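Magazine > Makers > Workshop Visits

Tagged: Robots, Home Build, Long Reads

I went to Porkgate to write about a pottery kiln and came away having talked for three hours about robot arms. The kiln belongs to Corkis, the shared workshop behind the old bus garage, and I'm sure it's a lovely kiln. But on the bench next to it Hường Phùng was busy with a pair of arms and a square of paper, and I'm only human.

Hường fixes sewing machines for a living. She started the build in December, at home, on the kitchen table, and moved it to Corkis when her family wanted to eat at the table again (fair enough, I thought, though she still sounds a bit put out). The whole thing lives in a bolted-up cell she calls Bimetti, after a cat. It has patterned black walls, a marbled worktop, and baskets hung up inside for bits and bobs, and I'd quite like my own desk to look like that.

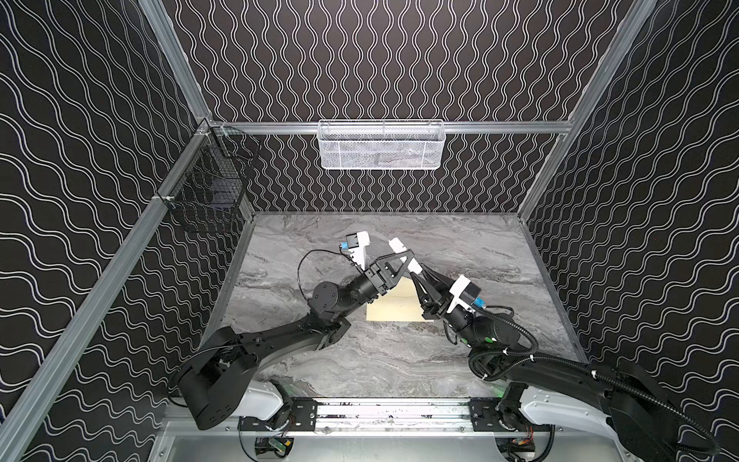 Can you build something like this without an engineering background?

Hường did, with evening help from other members and a great deal of reading. She'd say start with one arm, get it to move safely and stop when you tell it to, and only then think about a second.

The second arm is where her trouble began, mind you. One arm on its own is a fairly polite thing. Give it a neighbour and suddenly both want the same bit of air, and you spend your evenings teaching them manners. She has logged nearly 400 attempts at paper jobs so far and keeps the tally in a school exercise book, with rude remarks in the margin. Her target is 1000 before she lets herself change anything big, which strikes me as heroic. I gave up on sourdough after four loaves!

Why paper, I asked, when she could be stacking blocks like everyone else? Well, she likes it. It's cheap, it bends, it slides about when you push it, and a grip that's perfect for a block will crumple a sheet or miss it altogether. She went through 200 sheets of sugar paper before switching to something a little heavier, and she has opinions on card that I won't repeat in a family magazine.
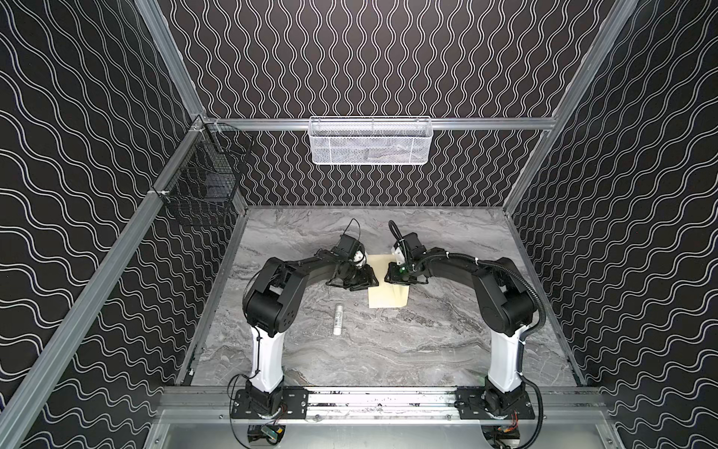
She also has opinions on cables. Most of her early stoppages came down to a wire snagging at the elbow, and she spent a whole weekend re-routing the lot and tying everything down again. It's dull work and she reckons it did more good than a month of fiddling with the software. The sewing machines taught her that, she says: look at the thread before you blame the motor.

Next on her list is a proper fold, corner to corner, and after that an envelope. She's promised to post me the first one. I've cleared a space on the mantelpiece, and I still owe my editor a piece about the kiln.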